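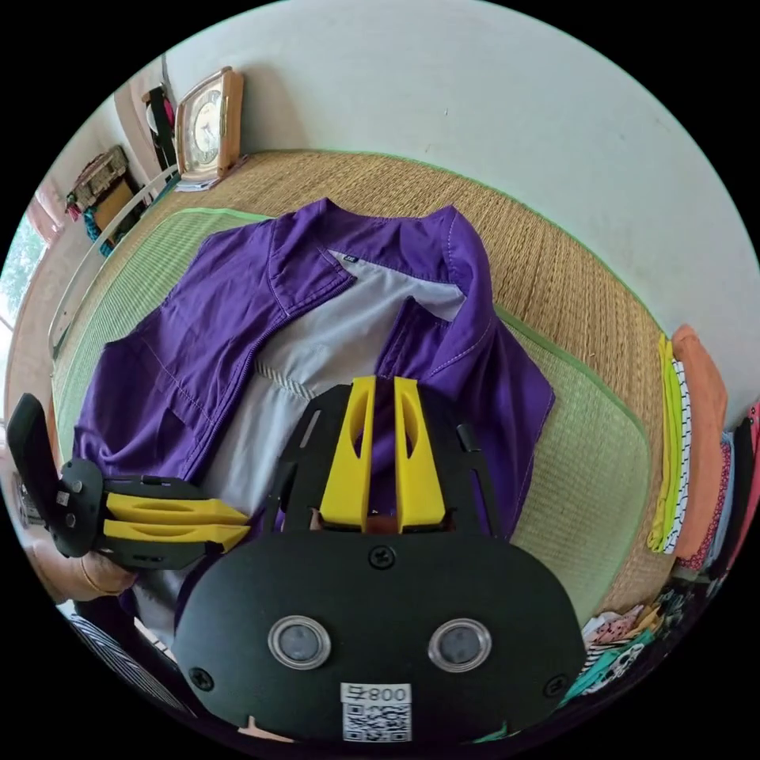

Purple jacket, open on the green mat, collar at the top.

From: Nosipho Mkhize
To: Flaswood mending and laundry list
Subject: Re: [flaswood] Folding a lined jacket so it fits a shelf box

On Thursday, Themis Spanos wrote:

> I have two lined jackets to put away and the Prudley boxes I bought
> are only 10 inches deep. Every time I fold a jacket the lining slides
> one way and the shell goes the other, and I end up with a lump at the
> collar. The drawcord also gets caught in the zipper. Does anyone on
> the list fold these flat, or do you all hang them? I have no closet
> space left, so hanging is out for me.
>
> Themis

Themis,

I fold mine. Closet space is short here too, and the jacket goes in a box from April until the weather turns. I do it on the floor. A bed is too soft and the sleeves move around. A woven mat holds the fabric a little, so the shell stays put while you work on the lining.

Lay it face up with the collar away from you and open both fronts all the way. Empty the pockets, including the one under the chest flap. I missed a pen once and it cost me a lining. Then pull the drawcord even on both sides and lay it straight across the lining. If you leave it hanging out the front, it will find the zipper.
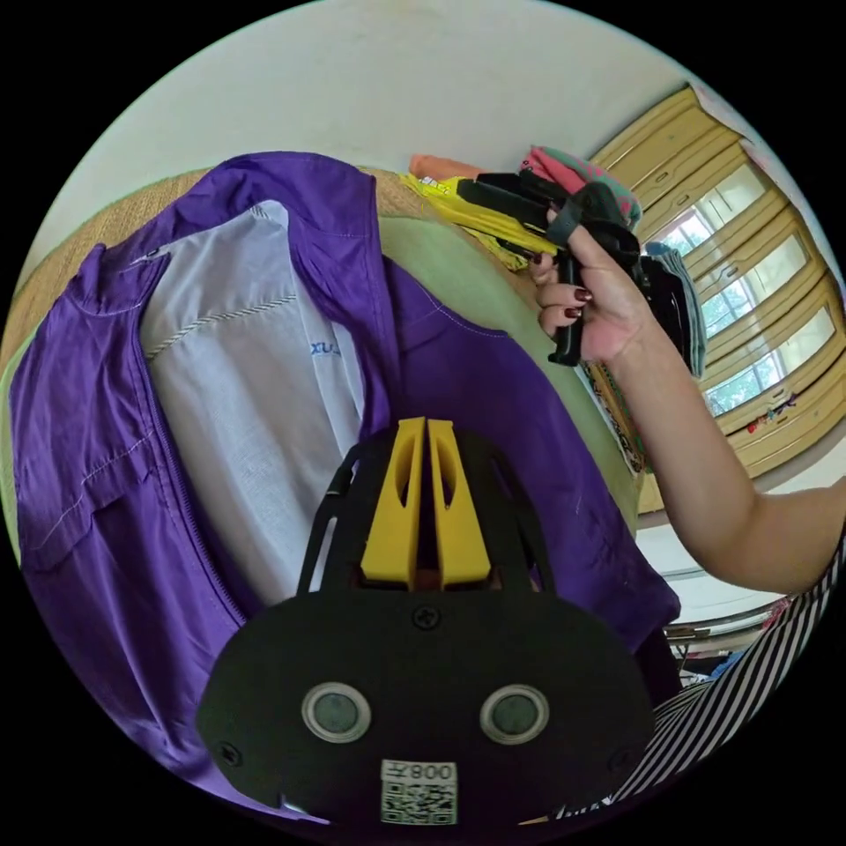 Fronts spread, chest pocket flap on the left. The yellow cloth on the right is from the rest of the laundry.

Smooth the lining with your palm from the neck down. Do this before you close the fronts. Most of the lump you describe is lining that has bunched up under the collar, and once the jacket is closed you can't get at it.

Close the fronts one over the other. You can run the zipper up or leave it; I leave it. Bring the sleeves across the back so that they lie on top of each other, then fold each side in by a third. Fold up from the hem 2 times and stop just under the collar. The collar goes down last and covers the fold.

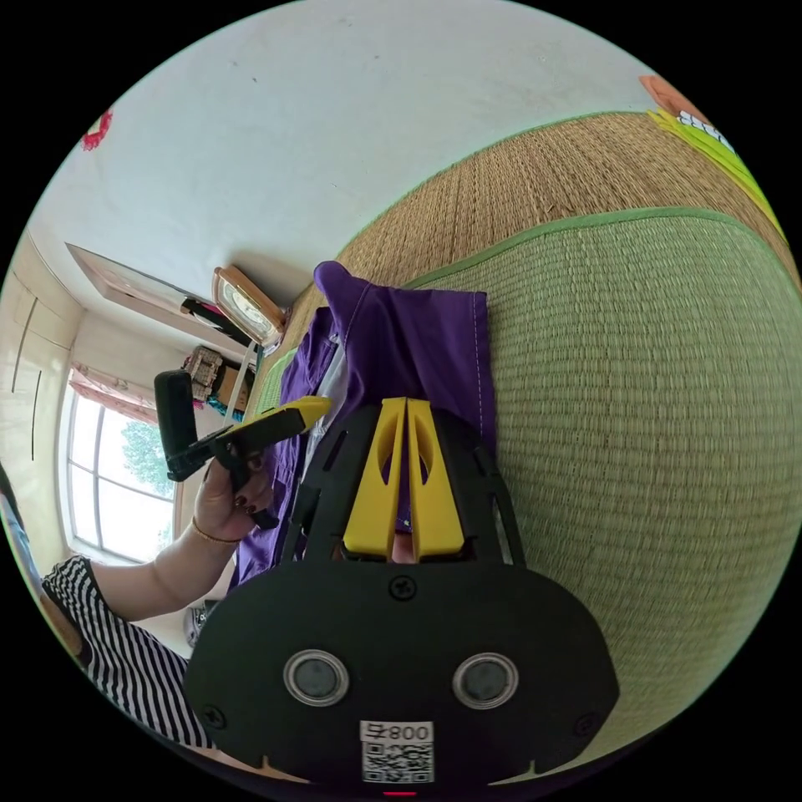 Flaswood List Digest, no. 338

If the fabric is slippery the fold will try to open again. Press along each crease with the side of your hand and count to 10. With mine, that is almost enough, and a loose cotton band does the rest. Don't use a rubber band. Khanyisile Coetzee wrote here in September that hers left a mark on the shell that never came out.

On the boxes, I don't know the Prudley ones. I would put the jacket in collar first and keep anything heavy off it. Zanele Sithole lines her boxes with an old pillowcase, and I have started doing the same.

If the second jacket is padded, these folds won't work as well. Leonardo Bellini rolls his, so ask him.

Nosipho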